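„Erst mal will ich sehen, was danebengeht“

Bjarke Overgaard hat einen Stapel Datenblätter auf dem Schreibtisch liegen und hält von den meisten wenig. „Da steht eine Greifkraft, da steht ein Hub, und dann steht da ‚universell einsetzbar‘. Mit den ersten beiden Angaben kann ich arbeiten.“ Seit Oktober vergleicht er bei Bistgate Greifer für das Ausräumen gemischter Behälter, gemeinsam mit Chenxi Dai, die für die Steuerung zuständig ist. Drei Modelle sind im Rennen: der Breler mit zwei Metallfingern, ein Sauger von Egan und eine Kombination aus beidem, die intern nur „der Kompromiss“ heißt.

Angefangen hat es mit einer Vorführung bei einem Anbieter. Der Greifer dort habe fehlerfrei gearbeitet, erzählt Overgaard, Teil für Teil, zwanzig Minuten lang. Beeindruckt war er trotzdem nicht. „Die Teile lagen mit Abstand. Alle trocken, alle sauber, keins an der Wand. Ich habe gefragt, ob ich die Kiste einmal schütteln darf. Da wurde dann Kaffee angeboten.“

Bei Bistgate wird geschüttelt. Die Gegenstände kommen aus dem Haushaltsladen und aus der Spielzeugkiste, jeder Durchgang beginnt mit einer neuen Anordnung, und wer den Behälter füllt, darf nicht wissen, welcher Greifer als nächster dran ist. 991 Griffversuche sind inzwischen protokolliert. Bei 182 davon kam das Teil nicht dort an, wo es hinsollte. Eine Fehlerquote will Overgaard daraus nicht ableiten, jedenfalls keine, die er jemandem in die Hand gäbe. „Da stecken alle drei Greifer drin, zwei Softwarestände und ein Nachmittag, an dem der Luftdruck nicht stimmte. Wenn ich das in einen Prozentsatz gieße, steht der nächste Woche auf einer Folie.“

Dai sieht das etwas milder. Ein Teil der Fehlgriffe sei gut erklärbar, sagt sie, vor allem bei Objekten dicht an der Behälterwand. „Eine Schüssel ist am Rand leicht zu fassen, solange der Finger zwischen Schüssel und Wand passt. Fehlen ein paar Millimeter, dann drückt er drauf statt daneben.“ Bei Bürsten ist es die Form: Am Stiel hält der Finger, am Kopf rutscht er, und die Bildauswertung bevorzugt ausgerechnet den Kopf, weil dort mehr Fläche ist.

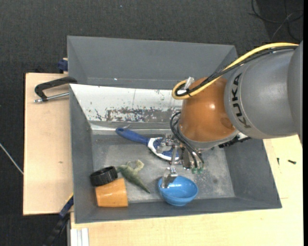

VERSUCHE & TECHNIK

Der KUKA-Arm selbst steht nicht zur Debatte. Er war schon da, er bleibt, und Overgaard sagt über ihn einen für seine Verhältnisse freundlichen Satz: „Der fährt dahin, wo man ihn hinschickt.“ Ärger machen eher die Leitungen. Schläuche und Kabel müssen am Handgelenk genug Spiel haben, dürfen aber nirgends hängen bleiben, und jeder Greiferwechsel bedeutet, dass die Führung neu gelegt wird. In den Prospekten kommt das nicht vor. In seinem Protokoll hat es eine eigene Spalte.

Was der Breler nach vier Monaten taugt? „Gut bei Bechern und Schüsseln. Bei weichem Spielzeug brauchbar. Bei flachen Sachen würde ich ihn nicht empfehlen, und der Hersteller tut es.“ Der Sauger sei schneller, verliere aber alles, was Borsten oder Rippen hat. Und der Kompromiss? Overgaard zuckt mit den Schultern. „Der kann beides ein bisschen. Dafür ist er breiter als die anderen und kommt in keine Ecke.“

Dai widerspricht ihm da offen. Die Kombination sei bisher mit einer Planung gelaufen, die für zwei Finger geschrieben wurde. Mit einer eigenen Planung könne das anders aussehen. Sie hat sich dafür 200 weitere Versuche erbeten. „Die kriegt sie“, sagt Overgaard. „Ich wette nur nicht darauf.“

Von den Versprechen rund um selbstlernende Griffplanung hält er vorläufig Abstand. Ein Angebot von Trernness liegt vor, samt Referenzliste. Er hat zwei der genannten Betriebe angerufen. Der eine nutzt das System für eine einzige Sorte Karton, der andere hat es wieder abgebaut. „Vielleicht ist es trotzdem gut. Dann sollen sie es herbringen und an unsere Kiste stellen.“

Eine Entscheidung soll vor dem Sommer fallen. Bis dahin sind noch Versuche mit glänzenden Oberflächen geplant, bei denen die Tiefenkamera bisher gern Löcher sieht, wo keine sind. Auf die Frage, welchen Greifer er heute kaufen würde, überlegt Overgaard eine Weile. „Den Breler. Mit Rückgaberecht.“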